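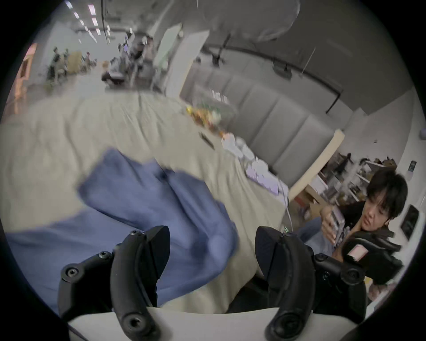 ## 6 Demonstrating cloth tasks by hand

Section 6 covers recording cloth demonstrations with the Nam hand grip. For remote control of the arms over a network link, see section 7. Complete the calibration in section 5 first. A session recorded with an out-of-date calibration will open in Vamavano but cannot be exported.

### 6.1 Preparing the work surface

Cloth tasks can be recorded on a bed, a table or the floor. The steps are the same for all three except where noted.

1. Choose one surface for the whole session. Do not move from bed to floor within one session file.
2. Lay the base cloth. On a bed, the fitted or flat sheet already in place will do. On a floor, spread a plain sheet large enough for the whole task and for both knees of the demonstrator.
3. Leave the natural creases in the base cloth. Pull out only those folds that stand high enough to catch a fingertip.
4. Place the task cloth on the base cloth. For first recordings use a cloth of a clearly different colour, such as blue on cream or blue on green.
5. Bunch the task cloth loosely before each take. Lift it by any point, let it drop, and leave it where it lands.
6. Check that both hands can reach every part of the task cloth without stepping.

**Note:** Other items may stay on the surface as long as the fingers can pass them. Small packets, bags and spare garments at the far side of a bed are acceptable. Do not tidy them between takes of the same set. If one is knocked, leave it where it comes to rest and carry on.

**Caution:** Keep cables off the part of the surface where the cloth will be dragged. A thin cable under a sheet can be pinched through the fabric. The force limit may not trip before the insulation is marked.

### 6.2 Starting a take

1. Switch on the grip and wait for the status light to turn from amber to steady green.
2. Open and close the fingers fully, three times. The position value in Vamavano should return to the same figure each time, within the tolerance set in 5.4.
3. Hold the grip level with the fingers open and pointing at the task cloth. Both fingertips must be inside the camera view.
4. Press the side button once. A single tone confirms that recording has begun.
5. Hold still until the second tone. The software takes its starting pose in this interval.
6. Begin the task.

If the second tone does not sound, the tracker has not found enough fixed detail. Turn the grip until part of the room is in view beyond the cloth and wait again. Furniture, shelving and ceiling lights all give usable detail. A blank wall does not.

With two grips, start the left one first. The right one joins the same take if its button is pressed within eight seconds. After that it opens a take of its own, and the two must be paired by hand (see 6.6).

### 6.3 Picking up cloth

Most rejected takes fail at the pick. Cloth slides away from a closing finger, and a person will correct for this without noticing. The recording then contains several small movements that the arm cannot copy.

1. Approach a raised fold from above, with the fingers at right angles to the line of the fold.
2. Lower the grip until the fingertips touch the surface on either side of the fold.
3. Stop. Count one second.
4. Close the fingers at an even rate. Do not squeeze again after they have met the cloth.
5. Lift straight up by a hand's width before moving sideways.

Where there is no raised fold, set one fingertip down on the cloth, draw it towards the other to raise a ridge, then close on the ridge. Mark such a take with the tag `ridge`.

**Note:** Garments with straps, loops or cords should be picked by the body of the fabric. A strap held alone gives a good grip reading while the rest of the garment trails, and the takes score well but play back badly.

Never use the free hand to hold or smooth the cloth during a take. If a second point of contact is needed, use the second grip.

### 6.4 Floor work

The floor adds two conditions: the demonstrator's body is close to the cloth, and hard floors reflect light.

1. Kneel or crouch at the near edge of the sheet. Keep feet off it.
2. Work with the near edge of the task cloth towards you. Draw the far edge over it when folding.
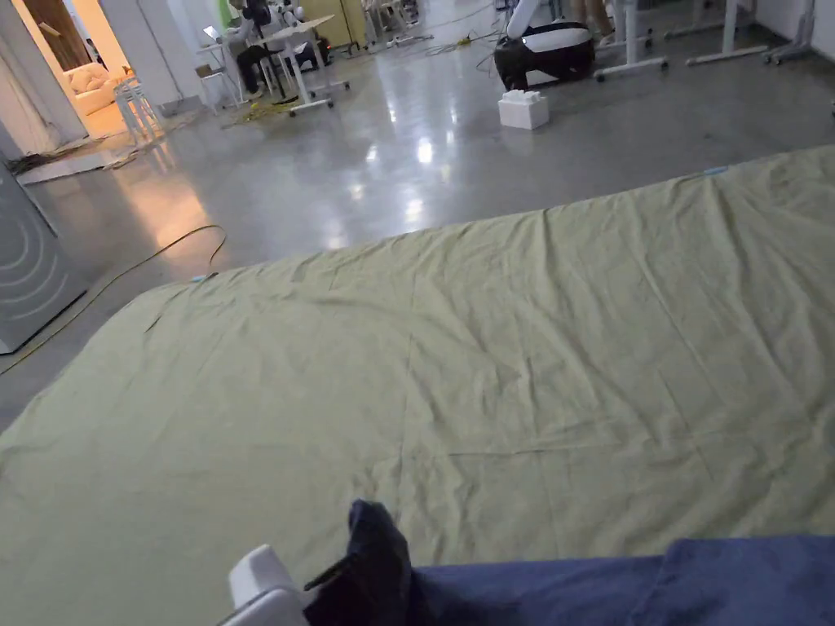 3. Keep the fingertip in light contact with the sheet as you slide it under the cloth. Pressing hard drags the sheet along the floor and shifts the base of the whole take.
4. After each fold, open the fingers fully and raise the grip clear before moving to the next corner.
5. If the sheet moves by more than a finger's width, end the take and reset. Do not pull the sheet back while recording.

Bright reflections on polished concrete or tile are tolerated in the head camera but can upset exposure in the grip camera. Set exposure to **Locked** in the camera tab while the grip is held over the sheet, then start the take. Leave it locked for the session.

Other people may work in the same room. They should stay off the sheet and out of the space between the demonstrator and the cloth. Slow movement further back has no effect on tracking. A desk or stand on castors that rolls during a take can cause a jump in the track, so lock the castors where this is possible.

**Caution:** Before moving any robot base in the same area, end the take, stand up and lift the sheet off the floor. Fabric drawn into a drive wheel will stall it and can pull the base off course.

### 6.5 Ending a take

1. Place the cloth in its final position and open the fingers.
2. Raise the grip to the starting height.
3. Hold still and press the side button once. Two short tones confirm that the take has been saved.
4. To discard the take, hold the button down until the long tone.

A take may last up to 18 minutes, but long takes are hard to review. For folding or sorting one cloth, aim to finish well inside a minute. Split longer tasks at a point where the fingers are open and nothing is held.

### 6.6 Reviewing and pairing

Open the session in Vamavano and choose **Review**. Each take is shown with its grip position trace below the video.

| Mark | Meaning | Action |
|---|---|---|
| Green | Track complete | Keep |
| Yellow | Track lost and found again | View the gap, then keep or reject |
| Red | Track lost at the end | Reject |
| Grey | One hand only | Pair, or tag as `single` |

To pair two grey takes, select both and choose **Pair by tone**. If the tones cannot be matched, choose **Pair by contact** and mark the first moment at which each grip touches the cloth. Pairing by contact is less exact and should not be used for tasks in which the cloth passes from one grip to the other.

Reject any take in which:

- a fingertip leaves the camera view for longer than one second while holding cloth
- the cloth is touched by a hand, sleeve or knee
- the fingers are closed twice on the same pick

A dropped cloth is not a reason to reject. Keep the take if the demonstrator picked it up again with the grip, and add the tag `recover`.

### 6.7 How many takes to record

The Plivville reference set for folding holds 1,720 takes over several cloths and surfaces. A new site does not need to match it. When the reference set is loaded as a base, 51 accepted takes of the local task are enough for a first trial on the arms. Vary the starting shape of the cloth at every take, and change the demonstrator's position at least once per session.

Do not load takes from before the May firmware release into the same set as later ones. The finger position scale was changed and the values do not convert.

### 6.8 Care of the grip after cloth work

1. Switch off and remove the battery.
2. Pick lint from the finger pivots with tweezers. Do not use compressed air, as this drives fibres into the hub.
3. Check the bolts at both pivots for play. Tighten to the value in table 9.2.
4. Wipe the fingertips with a dry cloth. Replace the tip pads if the surface has gone shiny.

Section 6 revised February 18, 2025, D. Tetteh. Send corrections to Dede Tetteh, Pletora technical documents, giving the section number and the serial number of the grip.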